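大理石纹餐桌怎么收拾节日小摆件?怕刮花也怕显乱

提问者:南窗晒被子

想请教一下家里用亮面大理石纹桌子的朋友。我们家客厅去年换了一张,圆角的,面很亮,灯一开能在桌面上看到灯的倒影。买的时候觉得好看,用起来才发现两件麻烦事。

第一是东西一放就显乱。冬天家里爱摆点小装饰,橙色的六角星、小雪花片,还有杯子里插的红色搅拌棒。以前那张深色木桌放这些没感觉,换了这张之后,桌上多一点碎东西都很扎眼。

第二是不知道会不会刮。星星那种装饰背面有点毛边,推来推去我心里没底。桌子是在一家叫Kovačević的家具店买的,店员只说平时用湿布擦,别的没讲。保修卡上也没写能不能放带亮粉的东西。

桌边是两把椅子,一把浅灰的,一把棕色编织的,位置基本不动,所以桌子靠椅子那一侧平时够不太着,东西容易往那边堆。
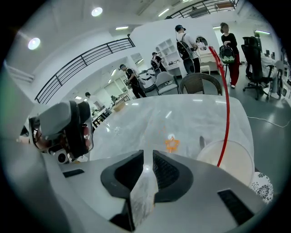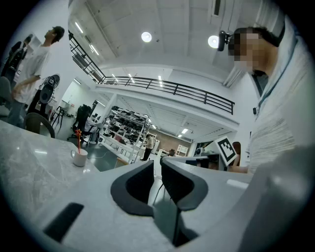 两张都是这张桌子,红色的搅拌棒平时就插在杯子里,我也不知道算餐具还是算装饰,收的时候总是最后才想起它。

想问的是:
小装饰有没有固定的收法,要用的时候好拿,不用的时候一次能收走?
亮面的桌子要不要铺桌垫?全铺了又觉得白买这个花纹。
掉下来的亮粉怎么弄干净?我用抹布擦过,越擦越散。

先谢谢大家。预算不高,最好不用再买柜子。

Albertina Barreto

桌面上的东西先分两类,天天用的和只摆着看的。杯子、搅拌棒属于天天用的,留在桌上没问题。星星和雪花片属于摆着看的,给它们一个托盘,全部放在托盘里,不要直接散在桌面上。我家用的是一个浅口的圆盘,直径39厘米,底下自己贴了毛毡。吃饭的时候连盘端走,放到边柜上,吃完再端回来,前后不到一分钟。

托盘的好处是边界清楚。同样几样东西,散在桌上就乱,放进盘里就不乱。亮面的桌子尤其明显,因为每样东西都带着一个倒影,看上去多了一倍。颜色选素一点的,盘子本身有花纹,里面再放星星,效果又回去了。

刮花的问题要看桌面是什么做的。天然大理石比较软,也怕酸,柠檬汁、醋、可乐滴上去要马上擦掉,时间长了会留下一块不亮的印子,那个擦不回来,只能找人重新抛光。岩板硬得多,一般的小摆件刮不动。如果是贴膜或者烤漆的仿石纹,最怕的是沙粒,装饰本身倒在其次,底下压了一粒沙再拖动就是一道。你可以去翻一下桌子底面,很多厂家在那里贴标签写了材质。没有标签就打电话问店里,报型号,他们查得到。

不管哪种,拿起来再放下,不要推。带毛边的装饰背面可以剪一小块毛毡贴上,文具店有卖整张带背胶的,一张能用很久。

桌垫我不建议全铺。透明软垫铺在亮面上容易吸住,中间会有一块一块的水印样的痕迹,看着像没擦干净,夏天更明显。吃饭的位置放2块餐垫就够了,不吃饭的时候卷起来插在椅子旁边的篮子里。

亮粉不要先用抹布。先用粘毛的滚筒轻轻滚一遍,能带走大半。剩下的用胶带按一下,再用微湿的超细纤维布朝一个方向收,收到桌边用纸接住。来回擦就会像你说的那样越擦越散,而且亮粉有的是塑料片,边缘挺硬,在亮面上来回磨不好。擦完用干布再过一遍,否则灯下面会看到一道道水痕。

至于搅拌棒,我的办法是按有没有沾过饮料来分。沾过就是餐具,跟杯子一起洗,晾在沥水架上。带造型的那一头洗的时候用软毛刷,不要泡,有些是粘上去的,泡久了会掉。没沾过的纯装饰就跟星星收在一起。

爱喝白开水

楼上说得挺全了,我补充一下过季以后怎么放。

我用的是Gretix的分格收纳盒,12格那种,原本是放袜子的。星星放大格,雪花片叠起来放小格,盖上盖子塞床底。盒子外面写上“冬”字,来年12月直接拿出来。没有这个牌子也无所谓,装月饼的铁盒里隔几片硬纸板一样用。

注意别把掉粉的和不掉粉的放一格。我第一年就是混着放,第二年打开,全都掉粉了。

三楼潮汐

不用弄那么复杂吧。我家也是亮面的,用了3年,上面什么都放过,孩子还在上面写作业,有几道细印子,侧着光才看得见,平时看不出来。

东西少摆两样比什么收纳都管用。桌上留一个杯子一盆花,剩下的挂墙上或者挂窗户上,雪花片贴玻璃上本来也比平放在桌上好看。

另外靠椅子那边够不着,把椅子往外挪一点就行了,编织的椅子一般不重。顺便看看椅背是不是顶着桌沿,编织的面来回蹭桌边,时间长了先坏的是椅子。

南窗晒被子

谢谢各位。刚去看了桌子底面,标签在,写的是岩板,那刮花这个我就放心一些了。先去买滚筒和毛毡,托盘家里有一个现成的,量了一下比39厘米小一点,先凑合用。

雪花片贴玻璃这个主意我也想试试,不知道用什么贴到春天撕下来不留胶,有贴过的麻烦说一声。

Albertina Barreto

玻璃上可以用静电贴,或者在雪花片背面抹一点点洗洁精兑水,轻的片子能吸住几天,掉了再抹。重的不行。双面胶别用,3月份太阳一晒,胶就留在玻璃上了,要拿刮刀一点点铲。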